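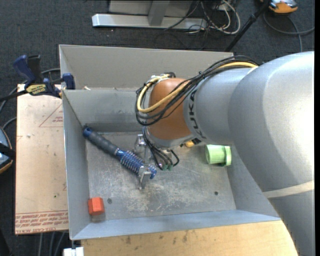 4. Fitting and setting up the Probert water softener

Read this section through before you start. You will need an adjustable spanner, a bucket, a spirit level and the two hoses from the accessory bag. Allow half a day if the pipework has not been altered before.

4.1 Choosing the position

The softener must stand on a firm, level floor within reach of the rising main, a drain and a switched socket. Leave enough headroom to open the salt lid fully. Do not fit it in an unheated outbuilding.

Note: The kitchen cold tap should be left on hard water if anyone in the house is on a low-sodium diet. Take the branch to this tap before the softener inlet.

4.2 Connecting the water

1. Turn off the main stopcock and open the lowest cold tap to drain the pipes.
2. Fit the bypass set with the arrows pointing in the direction of flow.
3. Push a rubber washer into each end of both hoses.
4. Connect the inlet hose to the port marked IN and the outlet hose to the port marked OUT. Tighten by hand, then a quarter turn with the spanner.
5. Check that the hoses are not kinked behind the cabinet.

Caution: Do not use jointing paste or tape on the hose ends. The washer makes the seal, and paste can get into the valve.

4.3 Connecting the drain and overflow

1. Push the drain hose on to the barbed fitting at the back of the valve and secure it with the clip.
2. Run the hose to a standpipe or gully, leaving an air gap at the end. The hose must be no longer than 8 metres.
3. Fit the overflow elbow to the side of the cabinet and run its pipe downhill all the way to the outside wall.

The drain hose and the overflow pipe must not be joined together.

4.4 First fill

1. Pour 6 litres of tap water into the salt cabinet.
2. Add block or tablet salt up to the line inside. Do not use table salt or rock salt.
3. With the bypass still closed to the softener, open the stopcock and look for leaks.
4. Open the inlet valve slowly, wait until the hissing stops, then open the outlet valve.
5. Plug in the unit. The display shows the time of day, flashing.

4.5 Setting the controller

Press SET and hold it for four seconds. Use the arrow keys to enter the time, then the hardness figure from your water supplier. Press SET again to store each value. The regeneration time is set to 4 a.m. and can be left alone in most homes.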